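Home | Kitchen | Cleaning | Pantry | Workshop | About

Looking After a Wooden Cutting Board (and the Counter Under It)

By Sajib Rathnayake
March

214 shares | 20 comments

My mother kept one board for everything, and it lived leaning against the bread box for as long as I can remember. It had a dip in the middle you could have served soup in. I'm a little more careful with mine, partly out of guilt and partly because good boards cost what they cost these days, and several of you have written in asking how I keep them from going gray and fuzzy. So pour yourself something and settle in, because I have a lot to say about boards!

First, washing. Hot water, a drop of dish soap, a soft brush, and then you get it off the draining rack and dry it with a towel straightaway. Wash both sides, even if you only used one. A board that gets wet on one face and stays dry on the other will start to cup, and then it rocks every time you chop, and then you find yourself folding up a napkin to put under one corner (I did this for most of a winter in our old place on Urholm Street). Never the dishwasher. I know. I have been tempted too, usually at ten at night with a roasting pan still to scrub.

For smells, and onion is the worst of them, scatter coarse salt over the surface and rub it in with half a lemon, cut side down. Leave it for 10 minutes, scrape off the gray slush with a bench scraper and rinse. Garlic may need a second go. If your board has a groove around it for juices, run a damp cloth along the groove with your fingertip, because that's where everything likes to settle and a flat sponge goes right over the top of it.

Then oil. Food-grade mineral oil is the one I use, from the drugstore shelf and not the fancy bottle. Please don't use olive oil or sunflower oil, which go sticky and then sour, and you'll smell it before you see it. Pour a little puddle in the middle of a completely dry board and push it outward with a folded paper towel, going along the grain, and don't forget the edges and the ends. I put the oil in a small bowl when I'm doing more than one board, so I can dip the cloth.

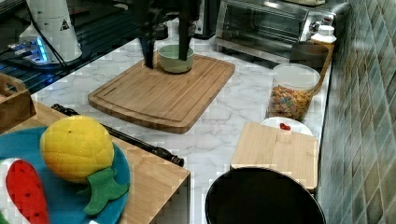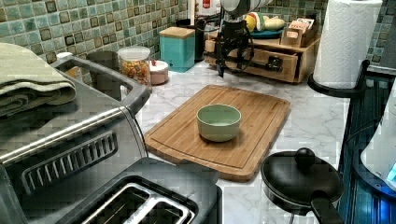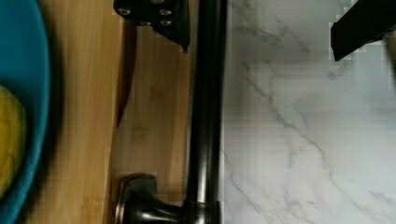
Let the oil soak in overnight, standing the board on its edge if you can, and wipe away whatever is left in the morning. A new board wants this once a week for the first month. After that I do it whenever the wood starts to look thirsty, and you'll come to know that look, a sort of pale, chalky dryness, first near the middle where the knife goes.

Bamboo gets the same treatment, by the way, though it drinks up less than maple or walnut does. Go easy and give it longer to soak.

Now for the counter. If yours is real marble, keep the lemon well away from it, as the acid will leave a dull mark that no amount of rubbing will shift. I do the salt-and-lemon business in the sink for that very reason. A damp tea towel spread flat under the board stops it from sliding while you work, but lift it up afterward and let everything air, or you'll get a musty patch.

Fuzzy wood is easily put right. Dampen the board, let it dry so the grain stands up, and sand it lightly with fine paper wrapped around a block. Wipe off the dust, then oil it twice. My neighbor Mrs. Sheikh did hers last spring after seven years of hard use, and it's back on her table with bread on it most mornings.

Next time I want to get on to wooden spoons, which I treat much the same way, only I stand them in a jar of oil.

Share | Print | 20 comments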